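Gadordale Community Help - Home & Laundry

Front loader smells musty and I want to wash a soft toy in it, what do I do first?

Posted by Mebrat Tekleab
Sunday, 7.40 am
Viewed 1,332 times

Hi all, quick one as I'm about to run out the door. We moved in to a ground floor unit in November and the washing machine stayed with the place. Front loader, white, sits straight on the concrete. No manual. Label's mostly in Chinese which I can't read, sorry.

Towels come out smelling like a wet dog. Not every time but most. I've been shutting the door after each load because my mum always did. Tried more powder, made it worse I think. Also tried a cup of vinegar, no diffrence.
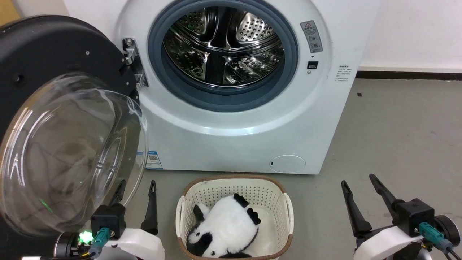 Drum looks clean to me, so is it the rubber bit? There's a round white cover down low on the front, right hand side. Is that meant to come off? Don't want to flood the joint.

Second thing. My daughter's panda is next in the queue. White plush, very fluffy, black bits on it. It's her favourite and it's past the point of a sponge. Can it go in the machine or will it come out looking like roadkill? And do I fix the smell first or doesn't it matter?

Ta in advance.

Luuk Lambrechts
Helper, 3,434 posts

Smell first. Panda second. Otherwise panda smells too and you'll never get it out of the stuffing.

Gasket - that's the blue-grey rubber ring round the opening. Peel the lip back with your fingers and go right round, especially the bottom. Wipe with an old cloth and warm soapy water. You'll probably get grey slime, hair, maybe a coin. Keep going till the cloth comes up clean. Old toothbrush for the fold. Dry it after.

Round cover low on the front is the filter. Yes it comes off. Do it like this:

Machine off at the wall, and let it cool if you've just run a hot wash.
Old towel on the floor, flat tray under the cover. A baking tray is good.
Coin or flat screwdriver in the slot at the side, ease the cover out.
Turn the plug inside anticlockwise SLOWLY. Water comes out. When the tray's full, nip it up tight, tip it out, go again.
Pull the plug, rinse it under the laundry tap, poke round in the hole for fluff and hair ties.
Back in, firm, then a short rinse while you watch for drips.

Some have a little drain hose tucked in there as well. If yours does, use that first, much less mess.

Then drawer out and scrub it. Then an empty wash, hottest it'll go, with a proper machine cleaner. I use the Lokbridge tablets but any will do. Don't mix vinegar with bleach, ever. Actualy I'd skip the vinegar altogether, it's not great for the rubber.

And stop shutting the door! Leave it open between loads if you haven't got little ones or a cat that'll climb in. If you have, a crack is better than nothing - and check the drum before you start it, every time.
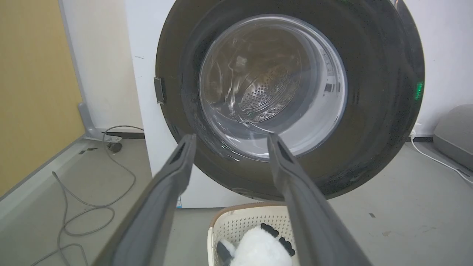
Also less powder. Half what you're using now, I'd bet. Too much just sits in the machine and feeds the gunk.

Right, the toy. Look for a tag. If it says surface wash only, or there's a battery box or a squeaker in there, hands off and do it in the sink. If no tag, squeeze it all over. Foam beads or anything crunchy, same, sink. Ordinary fluffy stuffing is fine.

Pillowcase, knot the top, or a zip up mesh bag. Put a couple of light towels in with it so it doesn't thump. Cold, gentle, low spin, liquid not powder. I've had dark patches bleed onto white once (a dog, not a panda) so test a black bit with a damp white cloth first. No dryer. Reshape it, ears especially, and lie it on a rack somewhere breezy. Takes longer than you'd think in the middle.

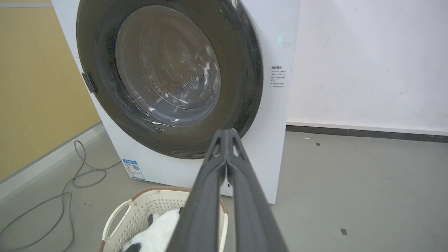

For the labels, point your phone's translate app at them, good enough for the safety notes. Model number is often inside the door rim or round the back.

gollomum_14

just chuck it in, mine's been through heaps of times. nose fell off but

Mebrat Tekleab

Thanks Luuk, legend. Did the gasket before work, it was feral. Filter tonight when there's someone here to hold the tray. Panda has no tag but no crunchy bits either so will do the cloth test and report back. Will have to find a pillowcase I don't care about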